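Vundine Table Setting Set, release 4

Data card and README

Summary

The set holds two-handed demonstrations of short table tasks, recorded with a pair of hand-held grippers and a head camera. It is meant for training and testing imitation policies on bimanual arms. Release 4 contains 3,000 episodes. Of these, 596 are held out for testing and should not be used for training or for tuning.

Release 4 replaces all earlier releases. Episode numbers were reassigned, so splits made against release 3 will not match.

Contents of an episode

Each episode is one folder with the following files:

head.mp4: video from the head camera
left.mp4, right.mp4: video from the gripper cameras
poses.csv: position and rotation of both grippers and the head, in the table frame
width.csv: finger opening for each gripper, in millimeters
task.txt: one line of plain English giving the goal
meta.json: operator code, session code, table code, object list, outcome

All streams share one clock. Pose and width rows are resampled to the head video rate. The raw rows are kept in the raw subfolder and are not needed for normal use.

Tasks

Tasks are grouped into families: plate placement, cutlery placement, cup placement, and clearing. An operator reads the line in task.txt, starts from a rest pose with both grippers open, and stops when the goal is met or the time limit of 25 seconds runs out. Operators are told to work at an even pace and to keep the head pointed at the table. 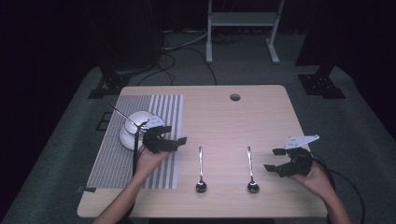 Start layouts are drawn by the Skilline scheduler, which prints a sheet for each session. The sheet fixes which objects are used and the zone each one starts in, but leaves the exact angle to the operator. Layouts in the cutlery family may repeat the same item, as with the two silver spoons lying parallel beside the striped placemat. The wording in task.txt then names the item by side ("the left spoon"), always from the operator's point of view. Policies that read only the noun will do poorly on these episodes. They can be filtered with the duplicate_items flag in meta.json.

Labels

The outcome field takes one of three values: success, partial, fail. Success means every object named in the goal is in its target zone and at rest. Partial means at least one is. Labels are set by a reviewer working from the head video, never by the operator who recorded the episode. Failed episodes are kept in the release and make up their own index file, fail_index.csv.

Contacts between the two grippers are marked in events.csv where present. The file is missing when there were no contacts, so loaders should treat a missing file as an empty one.

Loading

Install the reader with pip install flotlow. Flotlow reads the folders directly and returns arrays, with an option to skip video decoding. To load the training split without failed episodes:

from flotlow import open_set
train = open_set("vundine_r4", split="train", drop="fail")

Pass frame="gripper" to get poses relative to the starting pose of each gripper. The default is the table frame.

Known issues

Finger opening reads slightly high in the first few rows of some sessions recorded in October. The affected session codes are in notes/width_offset.txt. No correction has been applied.

Shiny cutlery gives poor depth if you compute it from the gripper views. We do not ship depth.

Marker tracking drops out when one gripper passes under the other. Gaps are filled by straight-line interpolation and marked with 0 in the valid column of poses.csv.

Operators are mostly right-handed, and the right gripper makes more of the first grasps. Mirroring the data is possible, but the side words in task.txt must be swapped too.

Changes

February 25, 2024: release 4. New numbering, Yatsenko pose filter in place of the old smoother, cup family added.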